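Contra el táper opaco

Hay dos clases de personas: las que saben lo que guardan y las que lo descubren. Durante años milité en la segunda con orgullo. Mi cocina tenía 46 recipientes, lo sé porque los conté una tarde de marzo en la que debería haber estado haciendo la declaración, y de casi ninguno habría sabido decir el contenido sin abrirlo. Dos olían a algo que preferí atribuir al plástico.

La industria del orden doméstico, que no descansa, lleva tiempo vendiéndonos la transparencia como virtud. En el catálogo de Lollari todo es cristalino: las lentejas posan, el arroz posa, hasta las gomas elásticas parecen haber pasado por peluquería. Mi problema con esa transparencia es moral. Quien puede ver sus garbanzos desde el sofá acaba sintiéndose juzgado por ellos.

Defiendo, por tanto, el esmerilado. El plástico lechoso es la única postura decente en esta materia: deja pasar la luz y se guarda los detalles. Uno distingue que ahí dentro hay algo, unas manchas más oscuras, y con eso basta para no comprar otro. Lo demás es intimidad. 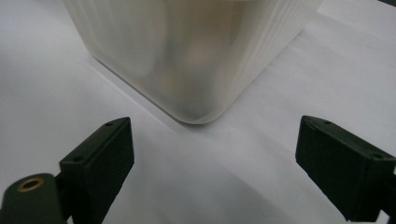
El esmerilado, con sus estrías finas a un lado: discreción sobre fondo blanco.

Me dirán que para eso están las etiquetas. Las probé. Compré un rollo en Urnano, escribí «varios» en la primera y ya no supe qué poner en la segunda. En casa de mis primos de Fiverport hay una caja rotulada «cables que no son», y me parece el único uso sincero de la etiqueta que he visto nunca.

Luego está la cuestión de los separadores, donde confieso mi conversión. Yo despreciaba las bandejas con ranuras. Las tenía por un artículo para gente que plancha los paños de cocina. Hasta que comprendí que una bolsa de plástico blando, dejada a su libre albedrío, se tumba, se desliza bajo las demás y pasa allí el invierno. De pie, en cambio, sujeta entre dos aletas, una bolsa adquiere cierta dignidad de archivo.

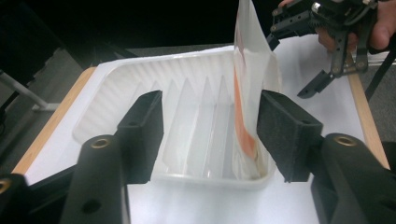
Una bolsa blanca de franja naranja, a la altura de la última ranura de la derecha.

Mousavi vende un sistema modular completo para esto, con 48 piezas y unas instrucciones que no pienso leer. Me basta con una bandeja baja, de esquinas redondeadas, y el compromiso de no meter en ella más bolsas que ranuras. Ya lo he incumplido, pero con las bolsas en vertical.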